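Leave the Belt Half Empty

by Declan Inskip
March 17, 2022 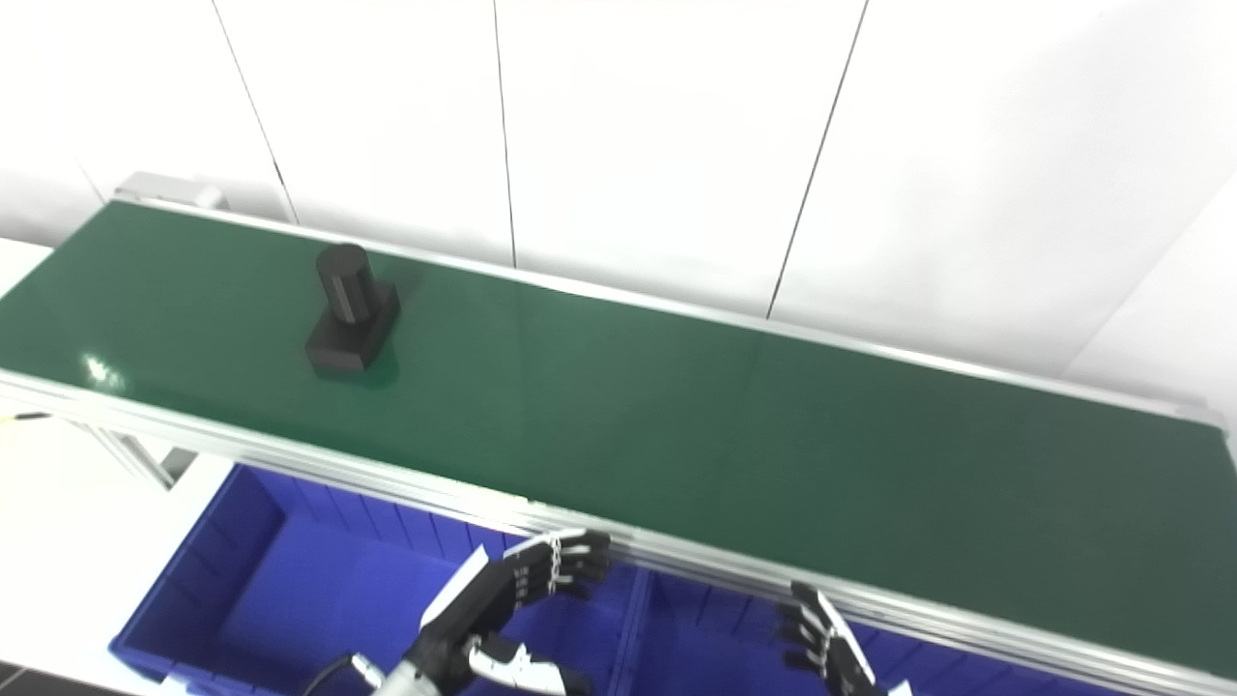 Quick one, I'm on at two and I haven't eaten.

Every packing room I've worked in has the same argument, and it goes like this. Someone from upstairs comes down, looks at the belt, sees green. Lots of green. Bare belt, one part riding along, then more bare belt. And they say, can't we close those gaps up?

Please don't.

I sorted molded parts at Stustell for six years and I'm at Valtwood now, so that's two buildings and the same fight in both. In January they tried it here. Parts nose to tail, 40 to a run where we'd had 25. Looked great from the doorway. Looked busy. By Friday we had returns from Hedow, wrong pieces in the wrong side of the bin, and one whole order, number 2961 (I will remember that number when I'm old), that had to be tipped out and sorted again by hand on the floor.

A gap is time. It's the second you need to look at the thing, turn it over, check the base for flash, and decide which side it goes in. Take the second away and people still pick, they just stop looking. You can't blame them. I stopped looking too.

And while I'm at it, the bins. Put them under the belt, right up against you, where your hands already are. Not behind you!! Whoever put ours behind us at Stustell never did a shift of twisting round with a part in each fist. Big bin, divider in it, close in front. My back got better in a week. Blue is good too, a black part shows up fine on green, and you never mix up the bin with the line. Small stuff but it adds up over a shift.

Oduor Mabula, who runs the other line, thinks I'm soft about this. He says a good crew can take any spacing if the parts all face the same way, and he'd rather fix how they get set down at the top end. He's got a point. Something tall standing up square on its base is half checked before you touch it. Something lying on its side rolling about is a pain. So fine, do that as well. But his line had 56 rejects the week we went tight and I didn't hear him bragging.

The Cele people are coming to look at the layout next week and I've allready heard the word "density" twice. If you're asked, say leave it. Slow the belt a touch if you want, move the bins in, wipe the glare off wherever the lights hit so you can see the part.

Then leave the gaps alone. Got to go, they're calling the line.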